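Veröffentlicht im Oktober
Von Anayeli Zavala

4 Mehrwegbehälter und Griffhöhe im kleinflächigen Lebensmittelhandel

4.1 Ausgangslage

In der Literatur zum Obst- und Gemüseverkauf wird der Behälter meist als Frage der Logistik behandelt. Untersucht werden Stapelbarkeit, Rücklauf und Reinigungskosten. Wie Kundinnen und Kunden mit den Behältern im Laden umgehen, kommt dagegen nur am Rand vor. Der vorliegende Abschnitt befasst sich mit diesem Umgang und stützt sich auf Beobachtungen in sechs Filialen der Handelskette Drernance sowie auf Gespräche mit dem Personal der Frischeabteilungen.

Alle sechs Filialen haben eine Verkaufsfläche von unter 1.000 Quadratmetern. Die Frischeabteilung liegt jeweils am Eingang, die Regalierung stammt vom Ladenbauer Brunanel. Zum Zeitpunkt der Erhebung verwendeten drei Filialen offene Holzkisten, die übrigen drei faltbare Kunststoffkisten aus dem Pool des Anbieters Danska. Die Sortimente waren weitgehend gleich. Abweichungen gab es bei Kräutern und bei Beerenobst, das in beiden Gruppen in Schalen verkauft wurde und deshalb nicht in die Auswertung einging.

4.2 Vorgehen

Erfasst wurden 600 Einkaufsvorgänge, je Filiale 100. Ein Vorgang beginnt mit dem Herantreten an das Regal und endet, sobald die Person die Abteilung verlässt. Notiert wurden die Griffhöhe, die Zahl der Griffe in eine Kiste, das Zurücklegen von Ware und die Art des Einkaufsbehälters (Wagen, Korb, Tasche, keiner). Die Beobachtung erfolgte verdeckt vom Bedientresen aus. Alter und Geschlecht wurden nicht erhoben.

Die Griffhöhe wurde in drei Stufen eingeteilt: unter Hüfthöhe, zwischen Hüft- und Schulterhöhe, über Schulterhöhe. Diese Einteilung ist grob. Sie ließ sich aber auch bei starkem Kundenverkehr zuverlässig anwenden, was bei einer feineren Abstufung im Vortest in der Filiale Tlapale nicht der Fall war. Die Daten des Vortests sind in den 600 Vorgängen nicht enthalten.

4.3 Ergebnisse

In beiden Gruppen entfielen die meisten Griffe auf die mittlere Stufe. Bei den Holzkisten war der Anteil der unteren Stufe höher als bei den Kunststoffkisten. Das Personal führte dies auf die Neigung der Auslage zurück: Die Holzkisten standen auf schrägen Konsolen und waren auch unten gut einsehbar, während die Kunststoffkisten waagerecht gestapelt wurden. Ein Einfluss des Materials selbst lässt sich aus den Daten daher nicht ableiten.

Deutlicher fiel der Unterschied beim Einkaufsbehälter aus. Wer einen Korb trug, griff seltener in die untere Stufe und legte weniger Ware zurück als Personen mit Wagen. Der Korb bindet eine Hand, sofern er nicht abgestellt wird, und Abstellflächen fehlten in allen Filialen. Bei losem Gemüse mit Wiegepflicht kam der Griff zum Beutel hinzu. In diesen Fällen wurde der Korb häufig auf den Boden gestellt und mit dem Fuß weitergeschoben, was die Filialleitungen wegen der Stolpergefahr ungern sehen. Die Ausgangsposition, ein Korb in der einen Hand und die andere frei vor der Kiste, entspricht Abb. 3.

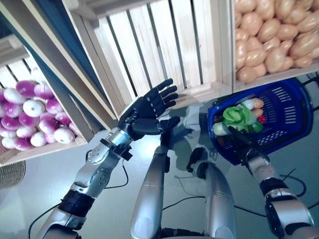
Abb. 3: Kunststoffkorb und leere Holzkiste.

Für die Dauer der Vorgänge ergab sich kein einheitliches Bild. Personen mit Korb verließen die Abteilung im Mittel früher, kauften allerdings auch weniger Artikel. Rechnet man die Dauer auf den einzelnen Artikel um, verschwindet der Abstand fast vollständig. Eine Ausnahme bildeten die Abendstunden nach 18 Uhr, in denen viele Kisten bereits weitgehend geleert waren. Dann stieg die Zahl der Griffe pro Artikel in beiden Gruppen an, und es wurde länger ausgewählt.

In einer Filiale wurden die Kisten während der Erhebung um 20 Zentimeter höher gesetzt. Der Umbau war nicht Teil der Untersuchung, die Daten davor und danach wurden getrennt geführt. Für eine eigene Auswertung reicht die Fallzahl nicht aus. Das Personal berichtete von weniger Rückfragen älterer Kundschaft, zugleich aber von Mehraufwand beim Nachfüllen der oberen Reihe.

4.4 Einschränkungen

Die Filialen wurden nach Zugänglichkeit ausgewählt und sind für die Kette nicht repräsentativ. Behälterart und Regalneigung fielen in allen Häusern zusammen und müssten in einer Folgestudie getrennt variiert werden. Offen bleibt auch, ob eine einfache Ablage auf Hüfthöhe das Verhalten der Personen mit Korb verändert. Brunanel bietet eine solche Ablage als Zubehör an, in den untersuchten Filialen war sie nicht montiert.

Kontakt: Anayeli Zavala, über das Redaktionsformular | © Alle Rechte bei der Autorin | Nach oben

Weitere Beiträge
Rücklaufquoten im Kistenpool: eine Auswertung von Lieferscheinen
Wiegen an der Kasse oder in der Abteilung?
Beleuchtung und Auswahlverhalten bei Blattgemüse
Nachfüllrhythmen in Filialen ohne eigenes Kühllager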